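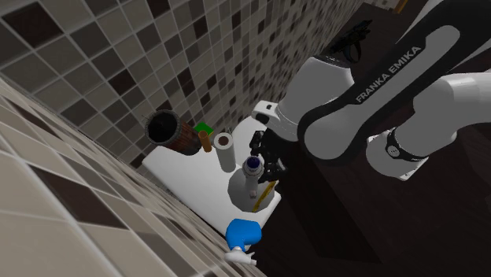
Small household things in a white tray

Search this forum... Advanced search
We use cookies to remember your login. Accept Settings

Shared kitchen money - equal parts or by use?

sulilau_ezequiel wrote:
Good evening to all. I live with two other people in a rented flat in Wirnalau, and since September we have a discussion which does not end. Every month each of us puts 20 into a jar for the common things: dish soap, trash bags, sponges, salt, oil. One flatmate works nights and eats at his work. He says he should pay less. The other flatmate says that if we start to measure, we will measure everything. I understand both. How do you solve it in your homes?
Ezequiel Carrillo

marrowbone wrote:
Equal parts. Always. The difference is a few coins a week and you are buying peace with it.

tilde_k wrote:
I do not agree with marrowbone. It is a few coins for you. When I was a student, 20 was my food for several days. If he does not cook, he should not pay for the oil. But soap and trash bags he should pay the same as the others, as he also washes his cup and makes trash.

sulilau_ezequiel wrote:
Thank you, tilde_k. So you would have two lists? I am a little afraid of two lists.

tilde_k wrote:
Yes, 2 lists on the refrigerator. One is "house" and one is "cooking". We did it for a long time and it was not difficult. Oil, salt and spices are in the second one. My list for "house" begins with these:

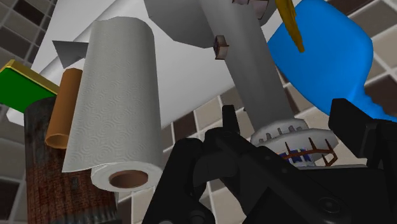

Paper towels, the item we argue over most

marrowbone wrote:
And who pays for the paper towels if one person uses half the roll to clean his bicycle? You see, this is where the lists stop working.

tilde_k wrote:
Then he buys his own roll, or he uses an old T-shirt. We told this to our bicycle person on a Saturday and he was not offended.

Chaturvedi wrote:
In my flat the night worker pays 15 and the other ones pay 20. We did not calculate it, we only asked him what he finds fair. Maybe ask him for a number before you make any system?

marrowbone wrote:
And if he says five?

Chaturvedi wrote:
Then you talk again. He has to live with you also.

sulilau_ezequiel wrote:
I asked him this morning, when he came home. He said 15 - the same as in your flat. The other flatmate wants to think until the rent is paid. I will write here what she decides. For now the jar stays as it was, and I have bought the sponges.

tilde_k wrote:
Please keep the receipt for the sponges.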